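Compartment box

A compartment box, also called an organiser box or sorting box, is a shallow lidded container whose interior is divided into small cells. It is used to keep small articles such as screws, beads, buttons, fishing tackle or tablets apart from one another. The term covers both boxes with fixed walls and those in which the walls can be moved.

History

Divided boxes of wood and tin were in common use among watchmakers, seed merchants and printers long before plastic versions were sold. In the Low Countries the trade was served by small workshops, among them the firm of Wouters in Asodville, which supplied haberdashers with trays of 22 cells. Moulded boxes replaced most wooden ones once cheap plastics became available.
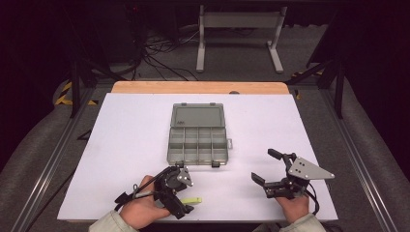 The number of cells varies with the trade. Bead and button boxes tend to have many small cells, while tackle boxes have fewer and longer ones. A common pattern for household use has eight cells in two rows of four, with a lid that folds back behind the base. Larger cabinets may hold up to 200 cells, spread over several drawers.

Materials and construction

Polypropylene and polystyrene are the usual materials. Polypropylene bends without cracking and allows the hinge to be moulded in one piece with the box. Polystyrene is clearer but more brittle, and is normally fitted with a separate hinge.

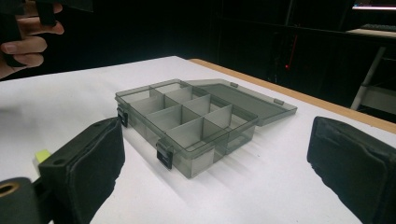 Colour is partly a matter of custom. Clear boxes are preferred in shops, where stock must be checked quickly. Smoky grey plastic is a frequent alternative – it hides scratches to some degree, and the dividers can still be made out through the walls. Opaque boxes are mostly kept for goods that suffer from light.

Collecting

Older boxes are collected on a modest scale. A catalogue of Dutch and Flemish types was compiled by Ineke Hoekstra and Koen Segers, and lists models by Drolex and Stuvero.

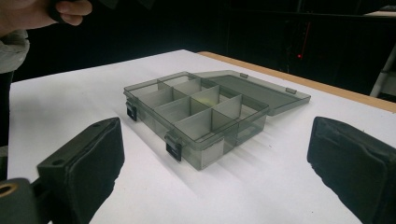

Translucent organiser box with the lid fully open

See also

Tackle box
Type case
Pill organiser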